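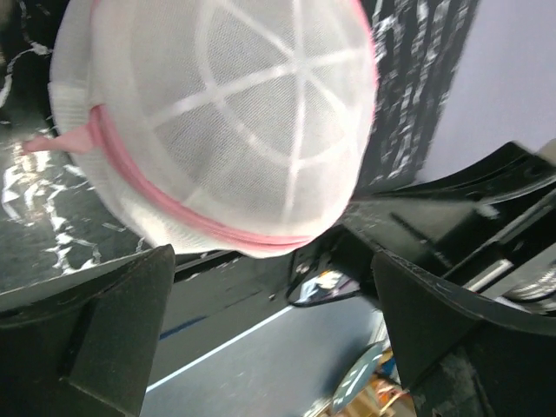
## Washing and storing youth team uniforms

Most team shirts and shorts are polyester knit. They dry fast and take a lot of wear, but they hold on to sweat smell and they don't like heat. The notes below cover a normal season of two games a week, plus practice.

### After the game

Take the uniform out of the gear bag the same day. If you can't wash it that night, hang it over a shower rod or the back of a chair. Don't leave it balled up in the hamper with damp towels.

Shake out turf pellets and dried mud outdoors. Let wet mud dry first, then brush it off with an old nail brush. Rubbing wet mud pushes it into the knit.

### Stains

**Grass.** Work a little liquid detergent into the spot, leave it 20 minutes, and rinse with cool water. Repeat before you wash. Check that the stain is gone before anything goes near a dryer.

**Blood.** Cold water only. Hold the back of the fabric under the tap, then dab with dish soap.

**Infield clay.** This is the hard one, especially on white baseball pants. Soak the pants overnight in a bucket of warm water with a scoop of oxygen bleach, if the care label allows it. Chlorine bleach turns some polyester yellow and weakens the elastic.

**Sunscreen.** It leaves yellow marks around the collar. Dish soap works better than laundry detergent here.

### In the machine

- Turn shirts inside out. This protects the numbers and gets the sweaty side clean.
- Close every zipper and hook-and-loop strap. Loose hook tape will snag a jersey in one cycle.
- Wash on cold or cool, gentle cycle, with half the usual detergent.
- Skip fabric softener. It coats the fibers, and the smell comes back sooner.
- Wash red or navy shirts alone the first few times.

For smell that won't leave, soak the shirt for half an hour in a sink of cool water with a cup of white vinegar, then wash as usual. Never mix vinegar with bleach.

Shin guard sleeves and wrist wraps can go in the same load. Take hard plastic shells out first and wipe them down by hand.

### Drying

Hang shirts on a plastic hanger out of direct sun. Most will be dry by morning. Pressed-on names and numbers crack in a hot dryer, and once a corner has lifted it's hard to get it flat again. If you're stuck and need the shirt in an hour, roll it in a dry bath towel, press out the water, and use the no-heat setting.

Don't iron over numbers. A creased shirt can hang in the bathroom while someone showers.

### Cleats and gloves

Knock cleats together outside, pull the insoles, and stuff the shoes with newspaper. Change the paper after a couple of hours. Keep them off the radiator, which can loosen the glue.

Goalkeeper gloves get rinsed by hand in lukewarm water until it runs clear. Squeeze them, don't wring them, and dry them flat away from heat.

### End of season

Wash everything once more before it goes away, even if it looks clean. Check seams and drawstrings now. A loose hem takes five minutes to sew, and you won't want to be doing it the night before the first practice in August.

Fold shirts with the numbers facing out and a sheet of plain paper between them. Use a cardboard box or cloth bag, and write the sizes on the outside.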